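Household Tips for Folks Who Record Robot Demonstrations
March 2022
By Cengiz Şimşekoğlu

If you have spent any time at all guiding a pair of arms through chores so that a learning system can copy them later, you already know that most of the day goes to housekeeping. I have been at it long enough to fill a notebook with small fixes, and a kind reader at Scanlon asked me to type a few of them up, so pour yourself some coffee and take whatever is useful.

Start with the cloth. Towels, napkins and plaid throws are wonderful practice material, but a stiff new one behaves like cardboard and teaches your system about cardboard. Wash it twice, skip the fabric softener, and let it dry on a rack. I like a bold check for my own sake too, because I can tell at a glance whether a fold went in straight or wandered off at an angle.

Shake the cloth out between takes! I used to smooth mine back into the very same spot every time (I am tidy by nature, my late aunt saw to that), and after 600 recordings at Stollel we had a system that could fold beautifully as long as nobody moved the cloth a hand's width to the left. Now I drop it, give it one lazy tug, and start from wherever it lands. A bunched corner is fine. Leave it.

Keep a few everyday things on the table as well: a book, a marker, whatever was in the kitchen drawer. Swap them every 15 takes and write the swap down right away, with the take number next to it. I promise you will not remember it after lunch.

Work in short stretches. My hands get sloppy after 31 minutes or so of steady folding, and sloppy takes are a nuisance to weed out later. If you fumble a corner and then recover it, keep the take and mark it "recovered." If you fumble and give up, mark it "stopped" and save it in its own folder. The Predine batch had 3,000 takes all in one heap, and sorting those cost me most of a spring.

Before you start the day, run each arm slowly through its full reach and watch the cables while you do it. You want enough slack for the farthest stretch, with clips holding the rest close to the arm. Light clips are kinder than tape, and they come off without leaving that gummy residue.

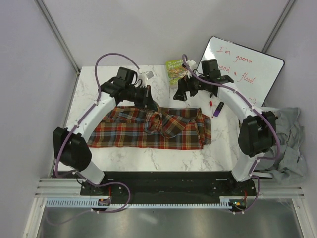
Plaid cloth on the table, one part still bunched, with a small book standing near the back.

Last thing, a lint roller. Run it over the tabletop when you change cloths, and give the gripper pads a wipe with a barely damp rag once the power is off. Fuzz builds up faster than you would think, especially with anything fleecy.

Recent items
Getting Marker Off a Marble-Patterned Top
Labeling Takes Without Losing Your Mind
Grorik Clips or Binder Clips?
Which Dish Towels Fold Best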